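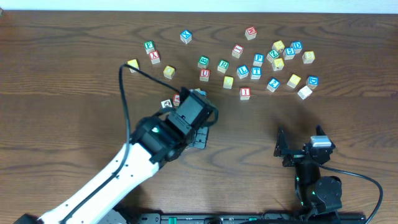 Loose letter and number blocks on the tabletop.

Progress report to the Kahraman Fund, January 2023
Project: Wooden letter blocks for early spelling, Drarkthorpe and Istombridge
Prepared by Hülya Ersoy

We have spent $659 of the $1,036 grant. That bought 146 blocks, secondhand and mixed, and paid for storage tubs. The remaining money is on hold until I'm more convinced than I am today.

My October note repeated the claim that color-bordered blocks help beginners find letters faster. I would now withdraw that. The borders run red, blue, green and yellow, but the colors don't sort vowels from consonants. B and R are green, I is red, and P is blue. A child who learns "red means vowel" will be caught out by the red X.

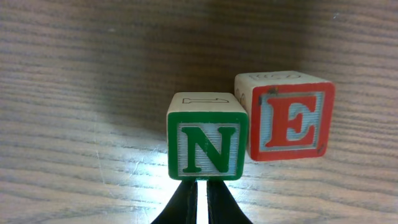
Green N and red E. The printed letters are large and easy to read.

The print itself is good. I have no complaint about the capitals, which are bold and have serifs. There is some faint wear on the green paint at the corners, and I don't consider that a reason to replace anything. Lowercase is the bigger gap, and the Jutell cards we were offered as a supplement don't solve it.

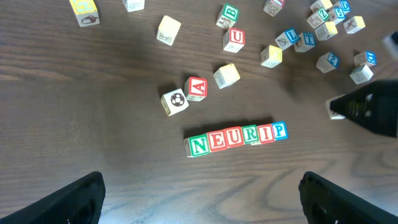 Six blocks lined up to read NEURIP, with the rest spread around them.

Lining up a row is the task we had most hopes for. Neighboring faces read clearly once the blocks are side by side, though a row drifts at an angle without a tray edge to push against. Picture faces, such as the soccer ball, are pleasant and do nothing for spelling. I doubt that six letters in a row tells us much about whether anyone has learned to spell, and I would ask the Fund not to quote it as a result.
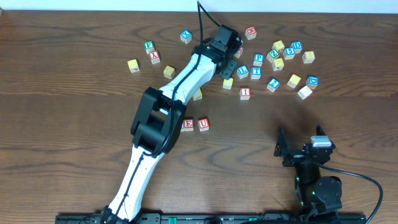

Working spread, with D, Z and S close together on the right.

Still open:
Both sites want more vowels. Istombridge has sent a list, Drarkthorpe has not.
Number blocks are still mixed in with the letters. I would like them in a separate tub.
No spelling scores have been collected at either site, so I can't report any gain.

I'm asking for permission to carry the unspent balance forward, with a tray as the only purchase for now.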